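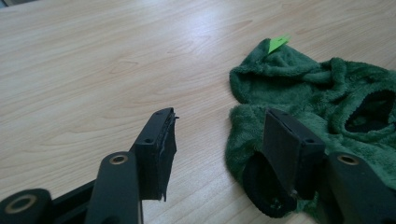

Page last changed: Sun 10 November, 18:42

Prolska Textile Reuse Network
Members' mailing list archive

Subject: Re: Fleece items: folding, labels and acceptance at the sorting tables
From: Noémie Tessier, Collections and Sorting
To: all member depots

Dear colleagues,

Thank you to the Marchal depot for the message quoted below. As several other depots have raised similar points, I am replying to the whole list. The answers given here apply to every depot and take the place of section 6 of the handling notes issued in March.

The Marchal depot wrote:

> Dear Noémie,
>
> We should be grateful for guidance on three matters concerning fleece.
>
> First, many pieces reach the table bunched up, and our sorters cannot always tell at once whether they have a garment, a towel or a small blanket before them. The green and navy pieces are the most troublesome, as the folds are dark and a hood or a sleeve is easily missed. The present notes ask us to sort by type before unfolding. We find this difficult to follow and have had a number of items returned to us by the Flarno warehouse as wrongly binned.
>
> Secondly, the notes say that "all labels should be removed". Does this include small coloured tags sewn into a seam? Two of our sorters have been cutting them out and two have been leaving them in.
>
> Thirdly, may fleece be folded on the bare wooden tables, or must a cloth be laid first? We were told at the last training day that a cloth was required, but we cannot find this in writing.
>
> We should also like to know whether the limit of 3 kg for each bag still stands.
>
> With kind regards,
> Sorting team, Marchal depot

Our replies are set out below in the order in which the questions were put.

1. Unfolding before sorting

The wording in the March notes was unclear and we regret the trouble it has caused. Fleece should be opened out fully on the table before any decision is made about its type. A plush piece lying in a heap may show a rounded opening which could be the mouth of a hood or the end of a sleeve, and it is not possible to say which until it has been spread flat. Sorters should not judge by feel alone.

Once the piece is flat, please proceed as follows:

Turn out the hood, sleeves and any pockets.
Remove loose objects and place them in the found property tray.
Look at both faces under the table lamp, paying particular attention to dark colours.
Decide on the type and enter it on the day sheet.
Fold, and place in the correct bin.

Bands, cuffs and similar parts that come to light underneath a garment should be checked to see whether they are attached. If they are separate, they go to the accessories bin and are entered on a line of their own. They should not be folded into the garment in the hope that the warehouse will match them up.

Hooded towels for children continue to be counted as towels. Hooded tops are garments, whatever their size. Where two sorters disagree, the item should be entered as "fleece, other" and the matter left to Flarno. The warehouse has confirmed that it would sooner receive a piece in that bin than in the wrong one.

2. Labels and tags

The instruction to remove labels refers to paper price tickets, plastic loops and safety pins only. Sewn labels are to stay in place. This includes care labels, size labels and small coloured tags standing up from a seam, however bright they may be. Cutting them out can open the seam, and we have seen holes in otherwise sound garments as a result.

Name tapes are the one exception. These should be unpicked with the seam tool, never cut with scissors. If a name has been written directly on a care label, please cover it with a plain iron-on patch. Each depot has been sent a supply of 330 patches, and further packets may be ordered through Clideo in the usual way.

3. Table surfaces

No cloth is required on a wooden table that is smooth and clean. The advice given at the training day was intended for the older trestle tables, which are rough at the ends and catch the loops of the pile. Depots still using trestles should go on covering them.

Pale wooden tops are well suited to this work, as dark lint shows up readily and can be wiped away between batches. Please use a damp cloth and allow the surface to dry before the next piece is laid down. Polish must not be used. If light from a window or lamp reflects strongly on the table, move the work along to a duller part of the surface, as marks on dark fleece are hard to see beside a glare.

4. Weight of bags

The limit of 3 kg for each bag stands. Fleece takes up a good deal of room for its weight and a bag will often be full well before the limit is reached. Bags should not be pressed down in order to bring them up to it.

The new day sheets have a separate column for fleece. Please use up your existing stock first, writing "FL" in the margin. We have had 3000 of the new sheets printed and they will go out with the next delivery of bags.

Any further questions on these points should be sent to this list and not to my own address, so that all depots may see the reply. Questions about collection times should continue to go to the transport desk.

Yours sincerely,

Noémie Tessier
Collections and Sorting
Prolska Textile Reuse Network

Previous message in thread | Next message in thread | Sort by date | Sort by subject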